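I don't trust a cell that only works in the simulator, and I have told everyone at Adley so. Still, April went to exactly that: getting the gripper model for the Plernitz cell to agree with the machine on the floor before we touch the machine again.

The complaint was drift. Over a run of 600 picks the real fingers end up closing a hair to one side, and whoever is on shift nudges the offset back. The vendor's setup guide says to re-zero every 200 cycles and leave it there. I think that's a way of hiding a worn pivot, and I'd like to see some evidence before I sign up to it forever.

So, back to basics. Wrist camera view, gripper open, nothing in the workspace but the plain brown surface. If the fingers don't sit where they should with nothing to grab, there is no sense arguing about friction. 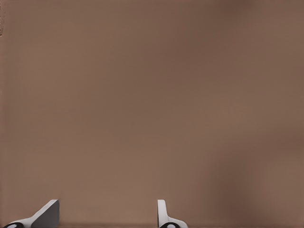
Our old config had the finger offset entered by hand, with a comment next to it reading "ok for now." I took it out and went back to the value from the drawing. Then I reran the open-close test, 77 times, and logged the finger positions at each end of the stroke. The spread was tiny, as you'd expect from software with no grit in it. What I learned is that the model had been carrying a fudge for the real cell's bad habits, and every program we wrote on top of it carried the same fudge.

Wynne wants to add a correction table next. Maybe. I have seen correction tables before, and they grow. My vote is to pull the real gripper, check the pivots for play, replace what's loose, and only then compare it with the clean model. The work order is 2894 and it has been sitting open since before I wrote any of this.

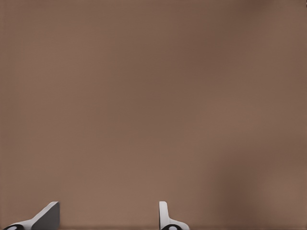 Cadi Hopkin: We had the same drift on the Preltby line and blamed the pivots too. New pivots, same drift. It was the mounting plate bolts backing off. Put a torque wrench on those before you order parts, and mark the heads with paint so you can see if they move.

Fair enough. I'll check the bolts first, but I'm still looking at the pivots while it's apart.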